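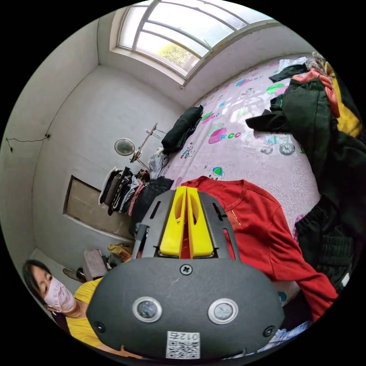 4. Drying a load

Before you begin, check that the dryer stands level and that the door can open fully. The Busaneck must be connected to its own wall outlet. Do not use an extension cord.

4.1 Preparing the clothes

1. Read the care label of each item. Items marked "do not tumble dry" must stay out of the drum.
2. Empty all the pockets. Close zippers and hooks, and tie loose belts together.
3. Turn knitted clothes inside out.
4. Sort by thickness. Towels and thin shirts do not finish at the same time.

Note: The drum holds 8 kg of cotton or 40 percent of this weight for synthetics. If you do not have a scale, fill the drum only to half.

4.2 Starting the program

1. Clean the lint filter (see section 7).
2. Put the clothes in one by one. Do not press them in as a ball.
3. Close the door until you hear the click.
4. Turn the dial to the wanted program. For mixed everyday clothes we recommend Eide, the gentle program.
5. Press Start and hold it for two seconds. The lamp becomes green.

CAUTION: Never dry items which have been in contact with cooking oil, gasoline or cleaning solvent. They can catch fire, also after the program is finished.

4.3 After the program

The drum continues to turn now and then without heat, to avoid wrinkles. You can open the door at any time in this phase.

1. Take out all the clothes and spread them on a flat surface.
2. Fold or hang them soon. Thick seams may need more time in the air.
3. Empty the water tank.

Note: If the display shows 955, the water tank is full or is not pushed in to the end. Empty it, put it back and press Start again. If the code stays, contact Brikora service.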